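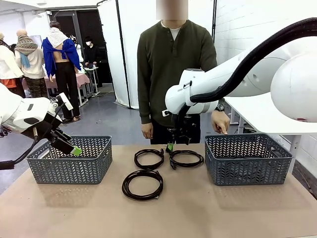
## 4. Cables and storage

Before the Droletier label printer goes on the shelf, sort its leads. Power, data, spare. Check each plug for bent pins.

1. Switch off at the wall. Wait 5 minutes.
2. Unplug power first, then data.
3. Coil each cable in wide loops. Dont wrap it round your hand, it kinks near the plug.

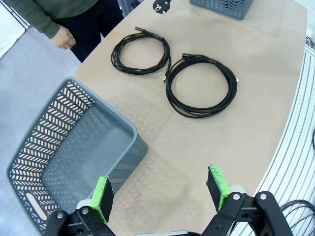 Culimura Setup Guide, Issue 11

**Caution:** no tape on cables. Leaves glue, glue gets in the ports.

4. Put the coils in a basket with open sides. One basket for good cables, one for anything frayed.
5. Pull the label roll. Full roll is 500 labels. Part roll goes back in its bag, seal it.

Note: print head gets a wipe every 2 rolls, dry cloth only. See Adau cleaning sheet.

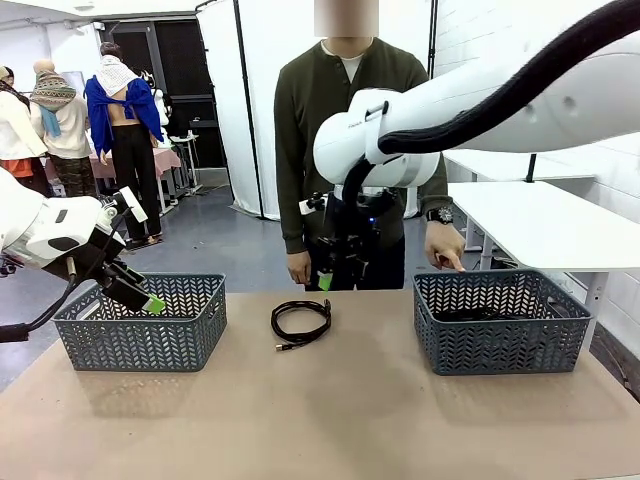 ## 5. Starting up again

1. Data cable in first, then power.
2. Load roll, shiny side up. Close lid untill it clicks.
3. Hold FEED for 5 seconds. Test label prints.

Blank label = roll is in upside down.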